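Gumance opens second round of home recording for cloth-folding system

16 May 2018

Gumance has begun the second round of recording for Postwood, its learning system for folding and stacking household fabric. The work is carried out in furnished homes, on ordinary beds, with grippers held and operated by hand.

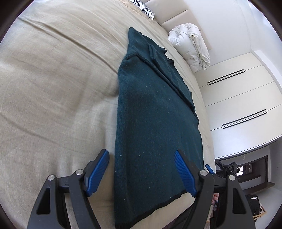
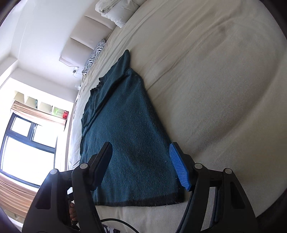
Dark teal fabric on a bed, recorded with hand-held grippers.

Postwood learns from examples recorded by people. An operator holds a gripper in the hand and works the jaws directly, while a camera on the tool records the cloth, the jaws and the surrounding room. Each example covers one item, from first contact to release. The operator then spreads the item out again and starts the next.

The first round produced 2000 examples, all recorded on a flat table under fixed lighting. In trials the system folded well on the table and poorly on mattresses, where the surface gives way under the jaws and the sheet tends to be picked up together with the item. The second round covers soft surfaces only and will take in 17 homes.

Operators complete 20 examples per session and change the starting position of the item each time. Recordings in which the jaws leave the camera's view for long periods are set aside. Failed grasps are kept and marked, as the system also needs examples of how a person recovers from them. Almost 90 per cent of recordings made so far in the second round have passed checking.

Checking and labelling are handled by Zokwood, which also supplies the grip pads. Lục, the software used to align the recordings from separate grippers, has been updated to allow for faster wrist movement.

Recording will continue until September. Gumance will then retrain Postwood on both rounds together and repeat the mattress trials using items that do not appear in either set.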